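Cahier d'atelier, 2 décembre 2025

Objet de la séance : nettoyage, état des doigts et de la visserie, rangement de l'établi. Pas de réglage prévu.

Coque passée au chiffon microfibre avec un fond d'alcool isopropylique. Ne plus utiliser le produit Fomivard sur le mat, il laisse un voile gras (déjà noté en mars, et j'ai recommencé).

Visserie des plaques : clé de 3 mm, contrôle à la main, sans couple. Une vis reprise d'un quart de tour côté platine. Frein-filet faible partout où j'ai démonté. Les pivots n'ont pas été graissés, la graisse Likavlow n'est toujours pas arrivée. Relancer le magasin.

Mouvement : ouverture et fermeture, 200 cycles à vide. Un claquement léger au début, disparu ensuite. À réécouter à froid avant de conclure.

Bouts de doigts : brosse souple seulement. Les points blancs se voient beaucoup sur le noir et je ne sais pas encore s'il s'agit de poussière ou du revêtement. Regarder à la loupe binoculaire avant de frotter davantage.

Doigts et pivots, coque noire à droite :

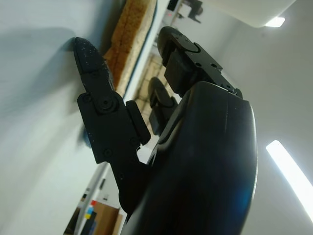
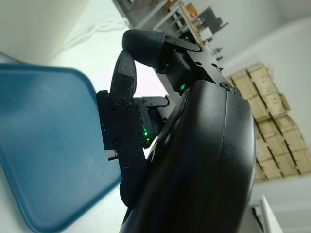
À faire

Commander 5 vis de rechange, même tête, chez Nikolovski.
Étiqueter le bac Gristerbridge, il y a encore des rondelles mélangées dedans.
Refaire 200 cycles demain matin, machine froide, et noter si le claquement revient.
Couper un carré de mousse pour poser la coque, le plateau nu finit par la rayer.
Rendre la clé de 4 à l'autre établi.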